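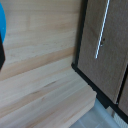

Pale boards and the black edging, close up.

Feb 6, 2026. Back room, Costello unit.

Very pleased with this room now! The brown panel against the pale wood is a lovely pairing, and the thin black line between them does most of the work. I'd been worried the brown would go muddy next to all that honey colour and it doesn't, it goes warm. Rosalía Iglesias wanted everything in one shade to match the boards and I'm so glad we argued.

Wax: Lavov, the clear one, two thin coats on the test piece. First coat drank it straight in, second sat up nicely. Third coat is a waste of a rag. Batch no. 287 if anyone needs to reorder, the tin lives on the shelf by the sink (lid on properly please, it skins over).

Moved on to the other end. The woven screen was the Kellum one we had up in July and I'd forgotten how good it is. It takes a light brush along the weave and then a barely damp cloth on the posts, never the other way round or the fluff sticks. Cost us 260 second-hand and I'd pay it again tomorrow. 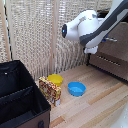
Folding screen, with the yellow and blue bowls on the floor.

Bowls: I love the two colours against all that beige. I keep wanting to buy more and then stopping myself. Yellow for screws and fittings, blue for cloths, that's the plan, and the labels can wait until the Kavudness order arrives.

Cabinet next. Checked the gap between the doors with the feeler strips and packed the lower left hinge with card, 5 minutes' work. Tried the doors by hand afterwards, over and over, just for the pleasure of it. Still want to look at:

handle screws (one spare left in the drawer)
felt pads for the inside edges
whether the oak look wants wax at all, or only a wipe
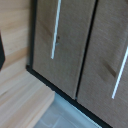
Ruairí Ní Mhurchú says leave the wax off the doors altogether, a dry cloth and nothing else, because wax on that sort of face only collects fingerprints near the handles. Fair enough, I'll try a patch on the inside of one door first and look at it in a week. Felt pads before that, the thin brown ones.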